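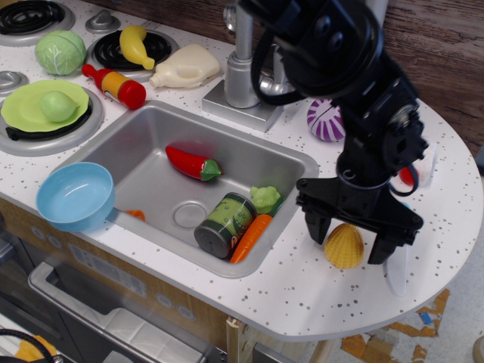
La pinza, abierta sobre la pieza amarilla, junto al fregadero de la cocinita.

Preguntas frecuentes — enseñar tareas al brazo en el taller de Aguiar

¿Hace falta saber programar?
No, para nada. Usted mueve el mando y el brazo le sigue; al principio cuesta calcular la profundidad, pero con un poco de paciencia (¡y sin prisas!) se le coge el aire enseguida.

¿Cuántas demostraciones hay que grabar?
Para una tarea sencilla, como llevar la zanahoria del fregadero a la encimera, pedimos 40. Si la tarea tiene dos pasos, conviene hacer alguna más.

¿Y si se me cae algo a mitad?
No se apure, nos pasa a todos. Termine el movimiento con calma, marque la toma como fallida y vuelva a empezar.

¿Dejo los juguetes siempre en el mismo sitio?
Mejor no. Cámbielos un poquito entre toma y toma — el plátano sobre otro fogón, la lata girada — para que el brazo no se aprenda una sola colocación de memoria.

¿Cuánto dura un turno?
Unos ratitos de 30 minutos, con descanso. Para reservar, escriba a Idalina Seixas; en diciembre abrimos solo por las tardes.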